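Teaching a Two-Arm Robot to Handle Clothes by Remote Control

Project report, second-year robotics lab
Simin Zarei, Maribeth Macapagal, Mitra Nazari
Supervisor: Homa Ansari
Submitted 2024-09-23

1. Background

Our group was given the two-arm station in the back lab and asked to record a set of human-led demonstrations that a learning program could later be trained on. The previous group had worked with blocks and cups. We chose clothes, partly because Mitra had worked in a laundry and had opinions about folding, and partly because cloth is a known hard case. A cup keeps its shape when you pick it up. A shirt does not, and the same shirt dropped twice on the same table gives two different starting positions.

The plan was to cover three jobs: taking a garment out of a bin, spreading it on the table, and putting it on a hanger. We got good coverage of the first two. The third is only partly done, and section 5 says why.

2. How the demonstrations were made

One person sits at the control desk with a pair of small leader arms, one for each hand. Whatever the leader arms do, the big arms on the table copy. Squeezing a trigger closes the gripper on that side. The software that links the two pairs is called Trellov and was set up before we arrived. We changed only the speed limit and the way files are named.

Before we used the leader arms we tried guiding the big arms by hand. This was fine for one arm. With two, the person guiding had to stand where they blocked the view of the table, and it was hard to keep both wrists level while also closing the grippers. We dropped the idea after the first session and kept none of those files.

Each demonstration starts with both arms in the home position and ends when the operator lets go of the garment and says "done." A second person presses stop and writes a line in the log: garment, operator, result, anything odd.

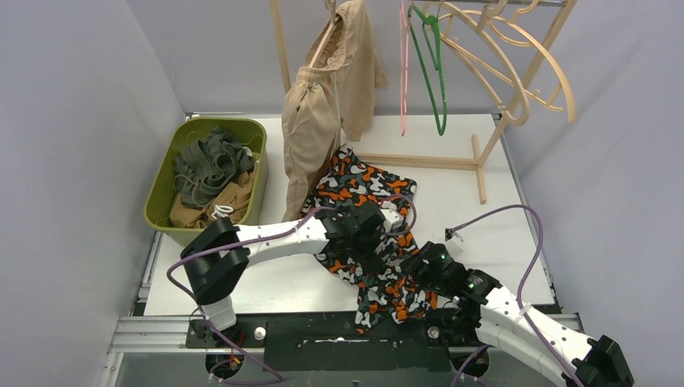 Picking the garments took longer than we expected. We wanted different weights, different colors and at least a few things with cords or elastic, so we went through two bags of donated clothes and pulled out what would fit within reach of both arms. Plain dark items gave us trouble early on, as folds are hard to make out on the operator's screen. The camouflage piece was better in that respect, even bunched up under both grippers in the middle of the table, although its print can hide a real edge. The drawstrings were a separate problem. A loose one like the white loop on the tan cloth in the bin can snag on a fingertip, and the operator has no sense of touch to warn them. We decided to leave the cords in and mark every snag in the log.

3. What we recorded

We recorded 200 demonstrations over the term and kept 177. The rest were thrown out for one of these reasons:

The garment slid off the table.
An arm hit its joint limit and froze.
The operator gave up and started over without stopping the recording.
A wrist camera dropped out.

Some 14 of the kept runs contain a clear mistake followed by a fix, such as a missed grasp and a second try. Homa advised us to keep these. Her view was that a program trained only on clean runs has no idea what to do after its first slip.

4. Differences between operators

All three of us operated. Maribeth was the fastest and tended to use both arms at once. Simin moved one arm, waited, then moved the other. Mitra pulled cloth along the table to flatten it, where the other two lifted and dropped it. These are all fair ways to do the job, but mixed together they could confuse the training. Mojtaba Khosravi from the Tetton group had the same issue with his cable-routing data and suggested we agree on one method per task. We wrote a half-page guide and followed it for the second half of the runs – mostly. Mitra's pulling habit came back whenever she was tired.

Practice mattered a good deal. Each of us needed six full sessions before our run times stopped dropping. We should have treated those as training for ourselves and recorded none of them.

5. Problems and unfinished work

Hanging was the weak point. One gripper has to hold the hanger still while the other works the cloth over it, and the hanger swings at the slightest touch. The hanging runs we kept are all with pants. We have none with shirts.

Depth was also hard to judge from the main camera. Operators often closed the gripper just above the cloth. Watching the wrist view helped, but it meant looking back and forth between two windows, and run times went up.

The log was kept on paper until April and then typed in. A few lines could not be matched to a file, and we marked those runs "unlabeled."

6. Next steps

The files and the typed log are on the lab drive in the folder Amini, along with the operator guide. The next group should start with shirts on hangers, clamp the rack to the table, and put the wrist view and the main view side by side in one window. We have not trained anything on the data yet, so we can't say how many more runs are needed.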